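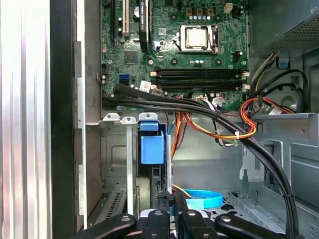

Ralora Planner 3: is the cable awareness worth paying for?

Ralora sells this release on one claim, that it can plan a gripper's path through clutter that bends. I've heard that before, so I gave it the open desktop tower I use for every planner. Black cables sweep across the bottom of the motherboard, there's a loop of orange, red and yellow power wires just below it, and the drive cage sits right where you'd want to come in.

Setup took most of a Friday. The importer refused my four-finger gripper model until I renamed every joint, and the manual still shows menus from the last version.

The job was to reach the RAM slots without touching a wire. I ran it 100 times and got 62 clean approaches. Adari, the free planner I normally use, managed 14 on the same tower, so yes, the gap is real. But look at the failures. Nearly all of them came from perception. The thin yellow wire near the light-blue SATA cable dropped out of the depth map again and again, and Ralora planned straight through it with a confidence score of "high." I don't know what that score measures. Support didn't tell me either.

Planning time is the other sore spot. My slowest query took 321 seconds, and there's no way to set a limit without editing a config file. The preview window is good, I'll give them that, and replaying a rejected path saved me some guessing.

If your work is all rigid parts, keep Adari. If you deal with wiring, try the demo on your own worst case before you pay, and ignore the videos.

Contact | © Esturlow Bench Reviews | Back to top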